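4.2 柄のくり返しと「うちの布」

最終更新:2022年9月20日

さて、ここからは柄の話です。前の節では布の大きさと洗い方ばかり書いてしまったので、ようやく本題に入れるという気分でいます(聞き取りのあいだ、私がいちばん楽しみにしていたのもここでした)。

今回集めた回答は2874件、そのうち食卓に布をかけていると答えた家から171軒を選んで、手紙と電話で話を聞きました。Landeckの家が多く、Udnessの家がそれに続きます。最初の質問はごく単純で、「お宅のテーブルクロスはどんな柄ですか」というもの。ところがこれが難しいんですね。毎日見ているはずなのに、電話口で黙ってしまう人がかなりいました。「赤いのよ」「実がなってるやつ」と言ったきり、あとが続かないんです。

格子だということは、わりとすぐに出てきます。困るのは、格子の中に何が入っているかのほうです。色の違う升目にそれぞれ別の模様が刷ってある布だと、大きくて赤い模様だけが記憶に残り、もう片方の升目は「無地だったと思う」と言われてしまう。あとで布を見直してもらうと、小さな模様がちゃんと並んでいた、ということが何度もありました。図7のような布を思い浮かべてもらうと、話が早いかもしれません。

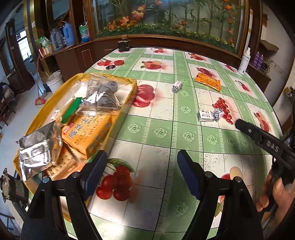
図7 緑と白の格子に果物柄を配したテーブルクロス。白い升目にさくらんぼとりんご、淡い緑の升目に小さな丸い花形文様。

この型の布を、私は分類表で「交互充填型」と呼んでいます。名前が硬いとOrest Karpenkoさんにはさんざん笑われましたが、ほかに思いつかないまま今に至ります。要するに、升目の色が変わると中の模様も変わる布のことです。升目の色だけが変わって模様のないものは「素格子型」としました。こちらは思い出し間違いがとても少なく、そのぶん話も短く終わります。

おもしろかったのは、果物の種類の取り違えです。さくらんぼをいちごと言う人、りんごをトマトと言う人。赤くて丸ければだいたい何にでも化けます! Sipho Chaukeさんが6月の研究会で、それは記憶の誤りというより台所での呼び名の問題ではないか、と指摘してくれました。たしかに、ある家では家族全員が「トマトの布」と呼んでいて、買った本人だけがりんごだと知っていました。呼び名のほうが先に立って、柄は後からついてくるわけです。私はこの指摘を受けて、集計表の「誤答」という欄を「家での呼称」に書き直しました。全部やり直しで、正直かなり泣きたかったです。

もうひとつ、布をかける向きのことも書いておきます。さくらんぼのように上下のある柄では、どの席から見て正しい向きになるかが問題になりそうなものですが、気にしていると答えた家は2軒だけでした。Udnessのある家では、お客さんの席から見て実が下になるように必ず直すそうです。もう1軒はGenachから移ってきたご夫婦で、向きをめぐって長年もめているとのこと(どちらの言い分も長くうかがいましたが、ここでは割愛します)。

なお、Panyasiriの柄見本帳との照合はまだ途中です。見本は200点あり、果物柄は後半に固まっているので、交互充填型の細かい下位分類は次の節に回します。升目の大きさの測り方についても、布の端で測るか中央で測るかで値がずれることがあり、4.3節の冒頭で手順を示します。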